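Drondier Pick Planner 2
Grasp planning and simulation software for benchtop lab arms

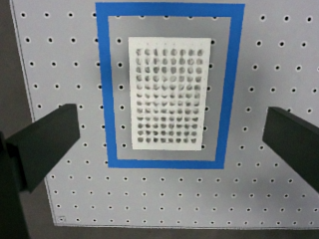

What it does

Drondier takes a labware definition, a deck layout and a gripper model, and gives you back a pick that your arm can run. I wrote it after spending far too many evenings nudging waypoints by hand (a millimeter left, a millimeter back, try again) every time somebody moved a plate to a new spot on the deck. Now I drag the plate in the simulator, hit Plan, and go get a coffee!

The view you'll spend most of your time in is the wrist view. It's rendered from between the fingers, so you see the 96-well plate sitting in its blue outline with a finger coming in from either side, and you can judge the gap before anything closes. I find it much easier to read than the side view, though the side view is there too if you like it.

What's in the box (well, the download)

The planner itself, with straight-line and arc approaches. You set the finger opening, the approach height and how hard you want to squeeze, and it works out the rest.

The simulator, which runs the same control code as the real arm. I was stubborn about this one. If a pick runs in sim, the exact same file goes to your controller, with no export step in between.

The plate finder, for people with a wrist camera. It looks for the taped or painted border first, then the plate inside it, then hands over a position and an angle. Perforated deck boards used to drive it crazy, all those dark holes next to all those dark wells, so version 2 learns the hole pattern of your board once and ignores it from then on.

A labware library with 260 definitions. Adding your own takes a few minutes: footprint, height, rows, columns, and where the fingers are allowed to touch.

Driver support

Driltum controllers work out of the box. Pakzad grippers work too, but please update the gripper firmware before you install, or the finger width will read as zero and you'll write me a grumpy email. Anything else can be hooked up through the Python interface, and there's a sample driver in the install folder that you can copy and hack on.

Things to know before you buy

It plans for parallel grippers only. Suction is on my list, but I'm not going to promise a date.

The plate finder wants decent contrast between border and board. Blue on light grey is lovely. White on light grey, not so much.

Lidded plates need their own definition, with the lid height included. Please don't just reuse the unlidded one!

Scheduling a whole deck isn't part of this package. For that, have a look at Lurkidwood, my other tool, which calls the planner once for each move and keeps track of where everything went.

License and price

A single-bench license is $1661 and includes 19 months of updates. After that the software keeps running, you just stop getting new versions unless you renew. The license is tied to the controller, so you can install the simulator on as many laptops as you want.

Page last updated Fri 17 August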